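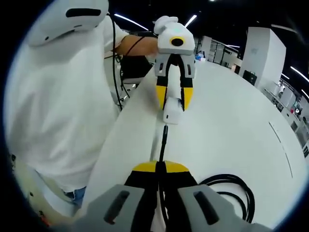 An operator in a headset holds one gripper over the table, seen from a second hand-held unit during the Grallville open day.

Skonwood opens Grallville workshop for hand-held gripper demonstration

Skonwood opened its Grallville workshop to visitors in February for a demonstration of the hand-held grippers it uses to record manual tasks for robot training. The program ran from 10 a.m. to 4 p.m. and was attended by 34 visitors, most of them from small manufacturers and technical colleges in the region.

The main session dealt with cable handling. Operators wearing a headset worked at a white table with two-finger grippers, picking up, holding and passing cable ends from one tool to the other. Cables are a standard problem in automated assembly. They bend under their own weight, they do not return to a known shape, and a robot that has learned to grip a rigid part will often close its fingers in the wrong place when the part sags or twists.

Skonwood's approach is to have people do the task first, using tools with the same finger geometry as the robot. The movement of each gripper and the view from the tool are stored together, and the recordings are then used to train a control model. The company says this is faster than steering a robot arm remotely, and that new operators need one shift of practice before their recordings are usable.

The project, called Julotis, has been running for six months. Its cable set held 3496 accepted recordings on the morning of the open day. Recordings are rejected when a tool loses tracking, when a finger slips off the part, or when the operator pauses too long between steps. Skonwood did not give a rejection rate.

Visitors were split into 6 groups and given a short turn with the tools after the demonstration. The usual mistake was squeezing too early, before both fingers were level with the connector. Staff also pointed out that beginners tend to turn the wrist to get a better look at the part, a motion that a robot arm then copies for no benefit. Operators are taught to move the head instead and keep the tool square to the work.

In the afternoon the group moved to a second cell, where a robot arm ran a model trained on part of the Julotis set. The arm was given the task of lifting a cable by its end block and seating it in a fixture. It completed 34 of 36 attempts. In both failures the block was gripped at an angle and did not enter the fixture. The arm was slower than the human operators throughout - a point raised by several visitors - and Skonwood said cycle time is not a target at this stage.

Questions afterward were mostly about cost and floor space. The recording stations need a table and steady overhead lighting, and the tools can be moved between benches during a shift. Prices for the tools were not given. Skonwood does not sell them separately and supplies them only as part of a joint project.

One such project is already under way with Birkett, a maker of wiring assemblies for farm equipment. Birkett employees will record tasks at their own benches, using parts from current production, and the trained model will be tested on a single line before any decision on wider use. The two companies plan to publish the test procedure, but not the recordings.

A second open day covering two-handed packing tasks is planned at the same site. Places are limited by the size of the workshop, and companies that bring sample parts will be given priority. Registration is through the Skonwood office in Grallville.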